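Mostwood lunch counter changes its hours, and the produce order changes with them

The lunch counter at Mostwood moved to its fall schedule this week. It now opens at 10:30 and closes at 2:00, Monday through Friday. The Saturday lunch that ran through July is finished for the year.

The shorter week means a smaller produce order. Over the summer the counter sold 1,306 lunches, and 551 of those were sandwiches. Soup was a distant second until the weather turned. Valleck will keep delivering, on Mondays and Thursdays only. Lettuce and cabbage come in whole and are cut in the kitchen on the day they are used. Bagged shredded lettuce was tried for two weeks in July and dropped. It browned at the edges by the second day and too much of it was thrown out.

Cabbage holds up much better. A whole head keeps for weeks in the cooler, and cut purple cabbage stays crisp for several days if it is covered. For that reason it will go on more of the menu this fall, including the turkey sandwich and the bean wrap. Anyone who wants a sandwich without it should say so when ordering.

Shredded purple cabbage and chopped lettuce, side by side in a clear container, are in the first picture.

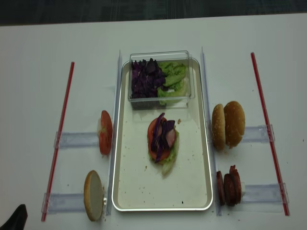
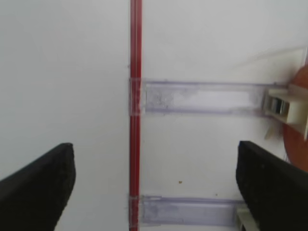 Magaña wrote in to say that the cabbage is fine but the bread is the real problem, being too soft to hold anything with dressing on it, and asked whether the seeded rolls could come back. They can. Lileneo has agreed to bake them again starting next week, 20 to a tray, and they will cost the same as the sliced bread.

Prices otherwise stay where they were. A half sandwich with soup is still the cheapest full lunch. Group orders need to be in by 3:00 the day before, and the largest the kitchen can fill is 54 sandwiches. Leave a phone number on the order sheet. Three orders last month had none, and one of them was never picked up.

The menu for the first week is posted by the register.

Shares 20 | Comments 1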